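Parnik Match Alerts: README

Version notes last updated Monday, October 5, 2020

Parnik is a small program that watches ice hockey fixtures and sends a message to your phone when something changes: a goal, a penalty, a late start, a player added to or dropped from the line-up. It was written for followers of the Kemthorpe and Feltcombe clubs, whose results are slow to appear anywhere else. It can be pointed at any league that publishes its scores in the Forsyth text format.

What is in this folder

The folder holds the program itself, a settings file, a list of clubs and an archive of past alerts. The archive covers 1,137 matches and can be used without running the program at all. Each line gives the date of the match, the two clubs, the period, the time on the clock, the type of event and the text of the alert as it was sent. Columns are separated by tabs. Times are local to the rink.

Player names were taken out of the archive before it was added here. Shirt numbers were left in. If you need to link the same player across two seasons, bear in mind that numbers change hands in the summer and the archive has no way of showing it.

Getting started

Copy the whole folder to a computer that stays on during matches. Open the settings file in any text editor and fill in the name of your club exactly as it appears in the club list, including capitals. Then enter the code shown on the pairing screen of the phone app. Save the file and start the program. A test message should arrive within 40 seconds. If it does not, check the code first, then check that the app is allowed to show notifications.

You can follow more than one club. Put each on its own line. When two clubs you follow play each other you will get one set of alerts, not two.

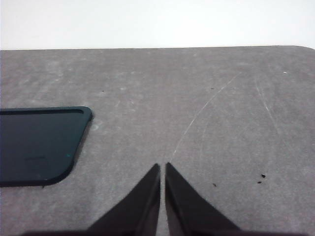 Alerts come in three levels, called quiet, normal and full. Quiet sends the final score and nothing else. Normal adds goals, the end of each period and any change to the start time. Full sends every event in the feed, which can mean a buzz every minute or so in a bad-tempered match. Vibration is set separately from sound in the phone app. A phone put down on a hard surface with vibration on can be surprisingly loud at full level. Most people who watch on the sofa choose normal.

Quiet hours can be set for each day of the week. Anything that happens in quiet hours is held back and sent as a single summary when they end. Line-up changes are left out of the summary.

Where the data comes from

Scores are read from the Forsyth feed, which is typed in by the scorer at each rink. The program asks for new data every 15 seconds while a match is on and every ten minutes otherwise. Please don't shorten these times. The feed runs on one modest server and starts turning people away when it gets busy.

The archive was collected from the alerts themselves, so it has the same faults the alerts had. Corrections made by the scorer appear as separate lines marked C. The line being corrected is still there above it. Anyone adding up goals from the archive should drop the corrected lines first, otherwise the totals will come out too high. We found 1,765 corrections, mostly to assists.

Known problems

Feltcombe matches played before January have no penalty data. The scorer's form at that rink did not have the field.

Overtime goals are sometimes reported as third period goals. The clock time is right, so they can be picked out by hand.

If the phone loses its connection during a match, alerts arrive together when it comes back, and not always in order. The time in the text is the time of the event, so go by that.

Clubs that change their name are treated as new clubs. The old name needs to be removed from your settings.

The program holds over 4,000 alerts in its local history and then deletes the oldest. If you want to keep more, copy the history file somewhere else at the end of the season.

Use and sharing

You may use the program and the archive for anything you like apart from selling either of them. If you publish figures worked out from the archive, please name Parnik as the source and say which version you used. The Forsyth format has its own terms, and those are in the text file next to this one.

Reporting a fault

Send the log file along with the date of the match and the names of both clubs. Remove your pairing code from the log before you send it. Requests for other sports can go in the same place, but there are no plans to add any this season.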